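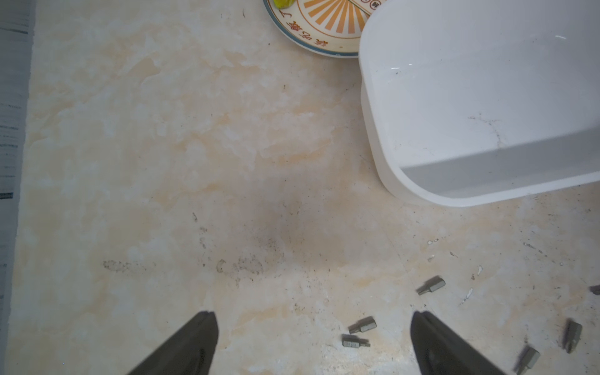
Please put the bond step before the tenant step, Shahla Taheri wrote under the last version of this section, as she had entered a whole tenancy in Maleo and then had to cancel it to fix one figure. The order below has been changed to suit.

12 shares | 10 comments

4. Setting up a rental property in Maleo

Have the title details, the management agreement and the bond amount with you before you start. You can save a half-finished record and come back to it, but it won't appear in searches until step 6 is done.

1. Open Properties and choose Add New. Type the street address and pick the match from the list. If there is no match, tick Enter Manually.

2. Choose the property type. Use Unit for anything on a strata plan, including townhouses. The type can't be changed once rent has been receipted.

3. Enter the owner. For joint owners, add each person on a separate line and set the shares so they total 100 per cent.

Note: If the owner is a company or a trust, put the legal name in the first field and the contact person in the second. Owner statements use the first field only.

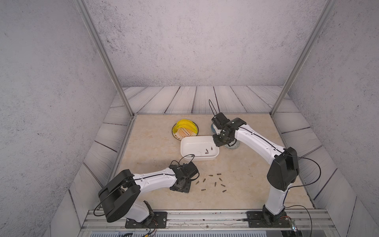
4. Enter the bond. Type the dollar amount without a comma, for example 1375, and choose who holds it. Press Save Bond before you leave the screen – the main Save button doesn't cover this panel.

5. Add the tenant and the lease dates. Maleo works out the next rent review from the start date. If the lease has its own review clause, switch this off and type the date in yourself.

6. Tick Ready to Manage. The record is given a property number and the owner is sent a welcome email.

Caution: The welcome email can't be recalled. Check the owner's address first.

4.1 Entry condition report

Open the property, choose Reports, then Entry Condition. Work through one room at a time and save each room as you finish it. 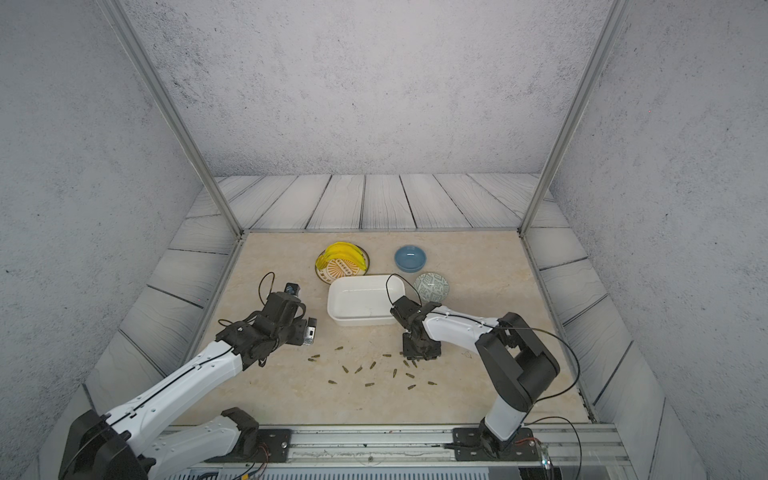 Each room has a Surfaces panel and a Contents panel, and the two print on separate pages. Surfaces is for walls, floors, benches and anything else that is fixed. Contents is for furnished lets and takes one line per item, with enough wording to tell it from a similar one. "Plate" is too short. "Round plate, dark rim, orange and cream sunburst pattern", as on the marble-patterned tabletop shown, is enough for a tenant to find it and agree to it. Leave the Value column blank unless the owner has given you a figure in writing.

When all rooms are saved, press Send to Tenant. The tenant gets a link and can add remarks beside any line, but can't alter yours. 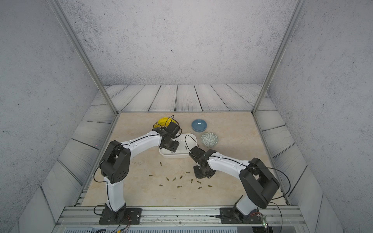

Their remarks come back marked in blue. Accept or dispute each one, then press Lock Report. A locked report can be reopened only by an office administrator, and the reopening is logged.

Note: Offices that moved across from Grarier will find their old reports under Archive. These are read-only.

If Send to Tenant stays greyed out, a room has been left unsaved. Error 276 means the lease dates in step 5 are missing.

Next section: 5. Rent receipting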